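Buying Dry Goods by Weight: Your Questions, Our Doubts

Washington Medeiros answers the mail for the Jeltville Food Co-op newsletter. Updated every March.

Is bulk always cheaper?

No, and I wish shops would stop saying so. Last spring the loose chickpeas at Damasceno cost more per pound than the bagged ones two shelves away. Read the unit price. If there isn't one, ask why. 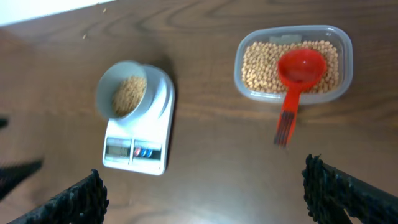

Do I need a kitchen scale?

You don't need one. A cheap one will settle arguments, though. I weighed a bag of lentils marked 500 grams and got 264 on one scale and 305 on another, and it turned out that one was in the wrong mode and the other had a dying battery. Change the battery before you write to the store. 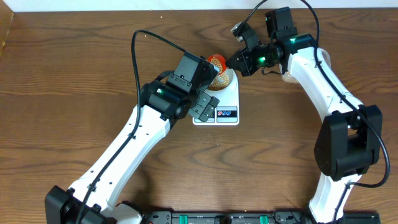

White kitchen scale on a wooden table.

What does "tare" mean?

It sets the display to zero with the bowl already on, so you weigh only the food. Some scales forget the tare when they shut themselves off, and then your beans come out heavier by one bowl.

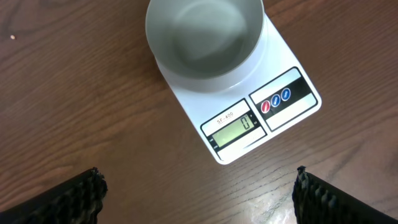 Bowl on, display at 0.

The label says my scale is accurate to one gram. Is it?

Maybe. One gram is often just the smallest step the display can show. Try something of known weight, near the amount you usually cook. A good reading at 2,000 grams says little about a spoonful of yeast.

Should I pay for the Trerkel freshness subscription?

I can't see what it does that a jar with a tight lid doesn't. They sent me a leaflet when I asked for test results.

Do dried beans ever go bad?

Kept dry, they stay safe for a very long time, but old ones can stay hard however long you boil them. Be wary of a "best by" sticker placed over another sticker. Dultska did that twice. 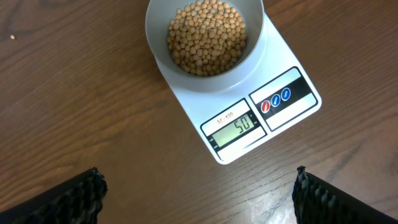 Light gray bowl on the scale.

Can I bring my own container?

At most shops, yes. Have it weighed at the counter first, and check that the weight comes off your receipt.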